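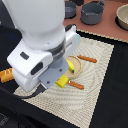

阅读时长：11 分钟

Stikodow 桌面机械臂自装手册
第四章 铺桌子、装夹爪、调腕部相机

读到这一章，说明底座已经固定，机械臂通了电，急停按钮也摸得着。如果急停按钮被压在工具箱下面，请退回第三章，我们在原地等您。

本章的目标很朴素：让一台比您家冰箱还讲究的机器，在一块餐垫上拿起一根玩具香蕉。预留一个下午。老手可以预留一个下午加一个晚上，老手总想顺便改点别的。

4.1 动手之前

手边应备齐：

夹爪本体和浅灰色安装板
Wanitz 转接件一包（螺丝另包，袋子上印着同样的编号，请不要混）
腕部相机和它那根永远差一点点的线
餐垫，要有纹理，不反光
玩具食物若干，平盘一只
魔术贴扎带

注意：用玩具食物，别用真的。Edgate 工作室有过一次真香蕉的先例，夹爪缝里的残留清理到了第二天早上，此后冰箱门上多了一条规定。

4.2 安装夹爪

1. 把机械臂移到维护姿态，断开动力电源。控制器的屏幕亮着不算断电，风扇不转也不算。看主开关。

2. 将安装板对准腕部法兰，先用手把所有螺丝旋进两圈，再按对角顺序上紧。先把一颗拧死再去找其余几颗的位置，这种做法我们试过，板子会歪，而且歪得很有自信。

3. 接上夹爪线缆。线沿手臂外侧走，在腕部留出一段松弛的弧。用魔术贴固定，不要用塑料扎带勒紧。

4. 恢复供电，以最低速度让腕部往两个方向各转到软限位。眼睛盯着线，耳朵听着声音。线一旦绷直，立即停下，重新留弧。

警告：第一次转腕部时，不要把手放在手臂和桌面之间，哪怕只是想扶一下香蕉。香蕉摔得起。

4.3 铺桌面

1. 擦干净桌面。黑色桌面显灰，擦完您会后悔选了黑色，但黑色对相机比较友好，忍着。

2. 铺餐垫。不必和桌边平行，斜一点反而好：训练时永远端端正正的垫子，会养出一个只认端正垫子的策略，客人随手一碰它就罢工。

3. 在餐垫上放平盘，再摆玩具食物。让一两件互相压着，让一件靠近餐垫边缘，再留一件在餐垫外面。按家里晚饭后没人收拾的标准来摆即可。

4. 灶台和小锅放在远端。它们在本章不参与动作，只负责占据背景，给视觉模型一点生活压力。

5. 用低速走一遍工作区的边界，确认手臂不会碰到锅具。玩具锅很轻，碰到了力矩监测也未必有反应，所以这一步靠人看，别靠机器自觉。

提示：餐垫底下垫一层防滑网。夹爪闭合时若蹭到布面，整块垫子会带着晚餐一起搬家。

4.4 连接腕部相机

1. 将相机线接到主机后侧的接口，避开前面板。前面板的接口谁路过都想插一下手机。

2. 启动 Boonyarit 采集程序，在设备页选择“腕部”。若列表里出现两个名字一样的设备，拔掉一个，看哪个消失。方法不体面，但可靠。

3. 将曝光设为手动，初始值填 2000。数值的单位是微秒，填进“增益”那一栏会得到一片雪白，很有意境，没有用处。

4. 关闭自动白平衡。不关的话，夹爪一靠近黄色的东西，整个画面就开始发蓝，像是替您难过。

5. 手动驱动手臂，让夹爪停在一件带印刷图案的物品上方，检查清晰度。字母的边缘应当利落，布面的棱纹应当一条条分得开。
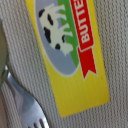 6. 夹爪手指会在画面边上露出一截，而且是糊的。这属于正常现象，对焦点应落在物品上，不要为了看清手指去拧镜头。拧过去很容易，拧回来要花的时间够您重读一遍第三章。

7. 金属餐具会反光。看叉子上的高光：如果亮斑糊成一团，先把台灯挪开，再考虑降低曝光。顺序反过来，您会得到一把漂亮的叉子和一桌黑乎乎的食物。

8. 文字在画面里横着、竖着、倒着都没关系。腕部相机跟着手腕转，它没有“上面”这个概念。请不要在软件里把画面旋转到您看着舒服的角度，模型不在乎您的颈椎，而标定参数很在乎您动过它。

4.5 记录零位

1. 把手臂移到观察姿态，夹爪全开。

2. 在程序中点“保存姿态”，编号填 51。前面的编号留给出厂姿态和您将来后悔时的备份。

3. 退出程序，重新进入，调用 51 号姿态。手臂应回到原处。若它去了别的地方，按急停，然后检查保存时点的是“保存”还是旁边那个长得一模一样的“另存”。我们已经向写界面的人反映过，写界面的人就是我们，排期在二月。

4. 用铅笔在桌边标出餐垫四角的位置。黑色桌面上铅笔看不见，改用白色记号胶带。

4.6 第一次抓取

1. 速度设为最低档，选平盘里的香蕉作为目标。它形状长，颜色鲜，适合给双方建立信心。

2. 让夹爪从上方下降，在接触前停一次，看腕部画面。手指应位于目标两侧。偏了就抬起来重新对准，不要在低处横着挪，横着挪会把盘子推走。

3. 闭合夹爪，抬起一个手掌的高度，保持片刻，再放回去。

4. 换香肠重复一遍。香肠会滚，请把它稍稍压在别的东西下面，或者接受它会滚。

5. 扁平的包装类物品留到最后。夹爪的安装板和桌面之间余量很小，下降前先确认高度下限已经启用，否则第一个碰到桌面的未必是手指。

注意：叉子不在第一次抓取的范围内。叉子薄、滑，还爱转身，单独写在第七章，那一章的语气没有这一章好。

4.7 常见故障

手臂不动，也不报错：检查急停是否已旋开复位。多数人会先重装一遍软件。

报错 841：腕部线缆接触不良。断电，重插，再走一遍 4.2 的第 4 步。若再次出现，检查 Wanitz 转接件有没有装反，它正反都能装进去，这是它的主要缺点。

腕部画面卡顿：相机和别的设备共用了集线器。给它单独一个接口。

抓取时餐垫跟着走：防滑网没垫，或者垫在了餐垫上面。

夹爪闭合后物品还在桌上：先看高度，再看宽度，最后看是不是选错了目标。香肠有两根的时候，请说清楚要哪一根。

4.8 收工

1. 手臂回到维护姿态，关主开关，等状态灯熄灭。

2. 玩具食物收进带盖的盒子。在共享工作室尤其要盖好，总有人半夜饿着肚子来赶工，光线又暗。

3. 把当天改过的参数写在日志本上，包括您觉得不值一写的那个。

第五章从双相机同步开始，需要用到本章保存的 51 号姿态，请勿覆盖。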